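**Imby cell, progress report to the Diltberg fund, 08/08/2019**

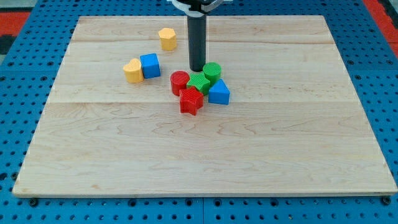
*The Imby arm over the maple-colored board, with the shape blocks under the tip.*

Dear friends at Diltberg,

Thank you for being so patient with us through the move! The cell is back up, and I'm happy to say it is in better health than it was in the spring.

Most of your second payment went into the base. We took up the old table top, put down the blue pegboard panels and bolted them in, and then leveled the whole thing twice (the first try drifted overnight, which was a sad morning). The wooden board is now our standard work surface, and the arm gets its zero point checked against it every 14 days.

Since the restart we have logged 1,347 cycles, with 11 stops. Nine of those came down to one tired cable at the wrist, and Fetar sent a new one free of charge, bless them. The other two we are still chasing.

Spending to date is $489 under plan. We'd love to put that toward a spare bracket for the arm, if you agree, and Ait Ali has already given us a quote. Could you let us know before the end of August?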